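Gripper knocks the patty over when closing on it (toy burger assembly task, student project)
Robotics Help > Manipulation > Class and club projects

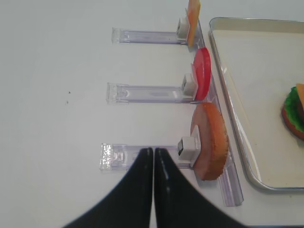

felar_bench3
Posted in February

I am on a second-year project at Shemweta. The task is to build a toy burger by taking the fillings one at a time from holders and stacking them on the bun in a metal tray. The arm is the small six-axis one from the teaching kit, with a two-finger parallel gripper and a wrist camera. The fingers are the stock black ones. Each filling stands on edge in a white block at the end of a clear holder, and the three holders sit side by side against a clear rail. The order of picking is lettuce, cheese, tomato, patty. Lettuce is placed by hand for now.

The routine is:

1. Move to a fixed pose above the holder.
2. Move down to grasp height.
3. Close the gripper.
4. Lift straight up.
5. Move to the tray, rotate the wrist so the piece is flat, lower, open.

We run sets of 20 attempts per piece. Tomato gives 2 failures in a set, cheese is a bit worse, and the patty fails more than half the time. The failure is nearly always the same. One finger touches the patty first, the patty leans over in its block, and then the other finger arrives and pinches it near the top edge. Sometimes it lifts and drops on the way to the tray. Sometimes it is pushed out of the block altogether and lies on the table.

Things already tried:

- Lowering the grasp height. Better grip, but the fingertips then touch the holder and the whole thing slides.
- Slower closing speed. Small improvement on cheese, none on the patty.
- More closing force. Worse.
- Teaching the pose again from scratch. Works for the first few attempts and then drifts back to the same fault.

The pose is taught in joint space and stored. We do not use the camera for the pick, only for recording. The course rules (the Murnadport brief, if anyone here has done it) allow us to use the camera and to change the fingertips, but the holders must be used as supplied and nothing may be glued to them. Tape on the table is allowed.

What I would like to know is whether this is a gripper problem or a positioning problem, and whether it is worth writing the vision part to fix it. We have three weeks left and the report takes one of them.

grasudby_lab

It is a positioning problem, with a gripper problem behind it. Sort them out in that order.

A parallel gripper closes both fingers towards its own centre line. If the piece is not on that centre line, one finger gets there first and has to push the piece across until the other one meets it. A block lying flat on the table will slide and no harm is done. Your pieces stand in a slot, so the bottom is held and the top is free, and a sideways push turns into a lean. The thick piece suffers most because there is less clearance between it and each open finger, so the same error uses up more of what you have.

That also explains why more force made it worse, and why speed did little. The finger is in position control until it meets resistance. By then the lean has already happened.

Your note about the pose drifting back is the useful part. I doubt the arm is drifting. Small arms of this sort repeat reasonably well if they are warmed up and the base is bolted down. The holders are light plastic on a smooth table and you said yourself they slide. Each failed grasp moves them a little, and each time someone puts the patty back by hand they move again. You are teaching a good pose for a holder that is somewhere else ten attempts later.

Do this before writing any code:

Put a strip of tape along the outer edge of the rail and another across the end of it, so that you have a corner to push the rail into. Tape on the table is within your rules. Do the same for the tray. Reset to the corner before every attempt for one full set and write down the result. Then do a second set without resetting. If the first set is clearly better, you have found most of the fault.

Check that the rail is square to the direction you think it is. If it lies at a slight angle to the arm's axes, then a fixed offset from one holder to the next, taken along one axis only, puts an error in the other axis that grows with each holder. Teach the two end holders separately and work out the middle one from them. Teaching all three separately is also fine with only three.

Check the wrist angle. The finger pads should be parallel to the faces of the piece. If they are turned by a few degrees, the pads touch at their corners and twist the piece as they close. Close the gripper very slowly by hand control with a patty in place and watch from directly above. You want both pads to arrive together and flat.

For the height, do not use a single value for all the pieces. The patty is bigger, so it can be held further down its face without the tips going near the holder. Measure each piece and set the pads to meet it at the middle or slightly under. Add a clearance check against the holder as a separate number in the configuration file. Ours was buried inside the grasp height and it took a long time to find.

On vision: not for the pick, with the time you have. A wrist camera on this job sees its own fingers in front of the thing it is supposed to measure, and clear plastic is a poor target for anything simple. Reflections on the holder move when the arm moves. If you must use the camera, take one picture from a higher pose before the descent, find the coloured piece by hue, and correct sideways only. Leave depth alone.

Once the position is right, look at the fingertips. Hard smooth tips on hard smooth plastic have very little friction. A thin soft pad on each one (we used the sheet sold for stopping drawers rattling) lets you drop the force and still hold on during the wrist rotation. Fit the same thickness on both sides or you have moved your centre line.

murnadport_tech2

Use silicone tips. We had the same thing and silicone tips fixed it.

felar_bench3

Replying to grasudby_lab. Tape corner is done, for rail and tray. One set with reset, one without, patty only. With reset: 5 failures. Without: 12. So the holders were moving, as you said. The wrist was also out by a small angle, which we had missed because we were always looking from the front.

Remaining failures are nearly all drops during the rotation over the tray. We will try pads next. To murnadport_tech2, do you mean moulded tips or a sleeve over the stock ones?

murnadport_tech2

Sleeve. Cut from tubing.

shemweta_build

Adding something on the placing side, as the last post says the drops are now over the tray.

Look at where the rotation happens in the path. In the routine as given, the arm goes to the tray and then turns the wrist so that the piece is flat. If the turn is done on the spot at full joint speed, a heavy piece held off its centre will swing in the grip. The patty is the worst case again. Two changes helped our group.

First, split the rotation across the transfer move, so that the wrist turns slowly during the whole trip from holder to tray. The planner in the kit does this if you give it the start and end poses only and delete the waypoint above the tray. Check the path with an empty gripper first, because the elbow may take a different route than you expect. Ours went lower and would have hit the tray rim. We kept one waypoint above the rim, with the wrist already half turned.

Second, set the joint acceleration for the wrist separately. The default limit on our controller was 200 in its own units and we brought it down a good deal, for that joint only. Leave the others as they are or your cycle time suffers for nothing.

I would also log the gripper width after closing. This is the cheapest sensor you have. For each piece there is a width that means a good grasp, a wider one that means it is held crooked, and a nearly closed one that means it has been missed. On our gripper the encoder read 182 for a patty held squarely, and any reading well away from that was a bad grasp that had not failed yet. If the reading is wrong, open, go back up and try again. That retry is a few lines of code and took away more failures than anything mechanical we did. Your numbers will differ, so take a set of good grasps and read off your own.

For the release, do not open from a height. Lower until the piece is just above the stack and open slowly. With the ruffled lettuce under it, the surface is not level and a dropped slice will skid. If the stack is at the side of the tray, move the tray so that the open fingers have room to clear the rim. A parallel gripper needs space outside the piece on both sides when it opens, and with a flat piece held by its edges that is wider than people allow for.

One disagreement with the post from grasudby_lab. I would not work out the middle holder from the two end ones. The pieces do not all sit at the same place in their blocks, and with three stations the time saved is ten minutes. Teach each one.

For the report, keep the sets you ran before the tape. The assessors ask for a before and after with the same number of attempts in each, and you already have it.

felar_bench3

Width check is in and the retry works. We deleted the waypoint and had the same low elbow, so it went back in. Sleeves not fitted yet, the tubing we had was too narrow for the stock fingers. Will post the sleeve size when we have one that fits.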